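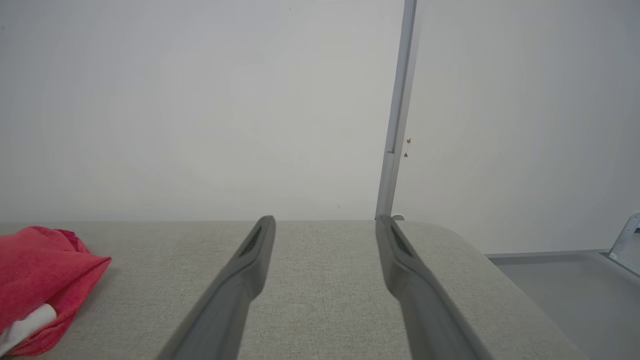
How I keep a cloth-covered table clean

When I moved to my present apartment, in January, I had a small list of things to buy and a table was the first of them. I work at home three days out of five, and before this I worked on the kitchen counter, standing, which my back did not like. So I wanted a normal table, not too big, with soft corners, because I am a person who walks into corners.

I ended with a table that has fabric on the top. It is a pale gray, a warm kind of gray, with a weave like linen. My friends ask always the same thing: why would you put cloth on a table, it will be dirty in one week. I understand them. I asked the same question in the shop. But I grew up in a house where every table had a cloth on it, and a hard shiny top feels cold under my arms when I write. With this one I can put down a cup and it makes almost no sound. I like that more than I expected.

Still, my friends are a little bit right. A fabric top needs more attention than a varnished one, and I made mistakes in the first months. I will write down what I do now, maybe it helps somebody.

The cloth

I use a red microfiber cloth, the soft and fuzzy kind. I bought it in a pack and the red one became the table cloth (I mean the cloth for wiping, my English teacher would correct me here). The blue ones went to the bathroom and the kitchen. It is a simple system and I recommend it, one color for one place, then you never bring kitchen grease to your desk.

There was one thing I worried about with red, and it is the dye. A red cloth on a pale fabric can leave a pink mark if it is wet and new. Before the first use I washed it three times alone in warm water, until the water stayed clear, and then I pressed it wet on a piece of white paper towel and left it there for an hour. The paper stayed white, so I trusted it. If you have a choice, take a white cloth and save yourself this work. I am just fond of this red, it is like raspberries.

Please do not use fabric softener when you wash microfiber. It makes the fibers smooth and then they push the dust from one side to the other. I learned this from my neighbor Sombat Nakpan, who cleaned hotel rooms for many years and has strong opinions about softener.

Dust and crumbs

For every day I use the cloth dry. I go in one direction, from the wall toward me, and I do not press. Pressing puts the crumbs inside the weave, and then you need a brush. For the brush I took an old one for clothes, with soft hair, and I use it once in two weeks or after I eat toast at my desk – which I should not do, and do.

A pale weave shows dark specks very well. In the beginning I rubbed each one with my fingernail and made the place fuzzy. Now I first try a bit of adhesive tape, put down lightly and lifted up. If the speck is still there after the tape, I leave it alone. A linen look has some small irregular points anyway, and from the chair I do not see them.

Spills

With coffee you have to be quick. I put the dry cloth on the spill and let it drink, and I count slowly to 16. Then I fold it to a clean side and do it again. Only after this I take a damp cloth with one drop of dish soap, and I work from the outside of the stain to the middle. If you start in the middle, the stain grows and you get a ring, and the ring is harder to remove than the coffee was.

Tea is easier. Ink I have not tried and I hope I will not.

The place at the wall

My table stands against a white wall, and the dust collects along that back line. For some time I cleaned the top and forgot this part. Now once a month I pull the table out by the width of my hand, vacuum behind it and wipe the wall with the damp cloth. The white paint was getting a gray shadow exactly at the height of the table, and it came off with water.

After all this I should hang up the cloth to dry, and usually I drop it on the table and go to make tea. Next time I want to write about the chair, which is a longer and sadder story.

We use cookies to remember your preferences and to see which posts are read. By continuing to browse you accept our use of cookies. Accept | Settings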